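Work Permit Wait for Asylum Applicants in Kallthorpe to Be Reviewed
03/10/2021

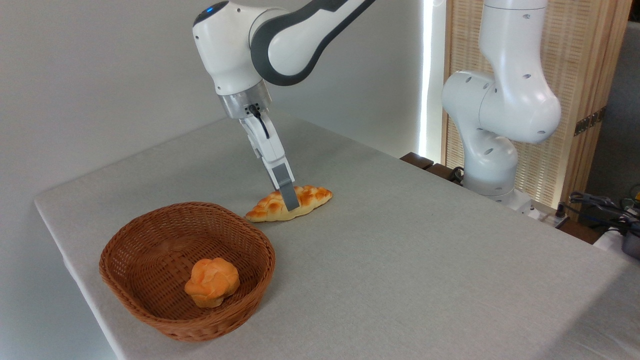
When can a person seeking asylum in Kallthorpe start working?

Under the current rules, an applicant may ask for a work permit six months after the claim is registered, and may not take a paid job until the permit card arrives.

The Kallthorpe regional council has agreed to review how long people in its asylum housing wait for those cards. The decision follows a report from Frota, a legal advice center that works with residents at the region's reception sites. The report says that applicants who filed on time waited an average of 145 days for an answer, well past the 60 days set out in the region's own guidelines.

Frota looked at 1,516 permit requests filed by adults living in regional housing. Most were approved in the end. The delays came mainly at two points: the first check of identity papers, and the mailing of the finished card. In 31 cases the card was sent to a housing site the applicant had already left, and had to be issued again.

Zlata Lytvynenko, who wrote the report, said the second problem should be simple to fix. "The housing office knows where people live, because it is the office that moves them," she said. "The permit office is working from the address on the first form. Those two records need to match."

Residents can be moved between sites with as little as three days' notice. Under current practice they must report the change to the permit office themselves, on a paper form that is available only at the main office on Tondine Street. The trip from the most distant site takes more than two hours by bus. Residents receive a weekly allowance, but travel to the permit office is not covered separately.

The report makes 20 recommendations. Among them are a shared address record for the two offices, a receipt with a tracking number for every request, and a temporary letter that would let an approved applicant start work while the card is being printed. It also asks the council to publish waiting times every three months.

The council has not accepted any of the recommendations so far. In a written statement, it said the review would look first at the address problem and at staffing in the permit office, where two positions have been open since June. It said the temporary letter would need a change in the regional rules and could not be introduced by the office alone.

Employers have raised the same question. Plusimer, a packaging company with a plant on the east side of Kallthorpe, told the council in writing that it had made job offers to nine asylum applicants and that four of the offers lapsed before the cards came. The company said it would accept a temporary letter if the council confirmed that it was valid proof of the right to work.

The review covers only adults with a pending claim. It does not cover people who have already been granted protection — they can work without a permit — or those whose claims were refused and are under appeal. Frota said it had asked for the appeal group to be included and would raise the matter again.

Residents who have waited longer than 60 days can ask for a written update at the Tondine Street office. They should bring their registration number and the date the request was filed. Frota is also taking details of delayed requests at its weekly advice hours, and an appointment is not required.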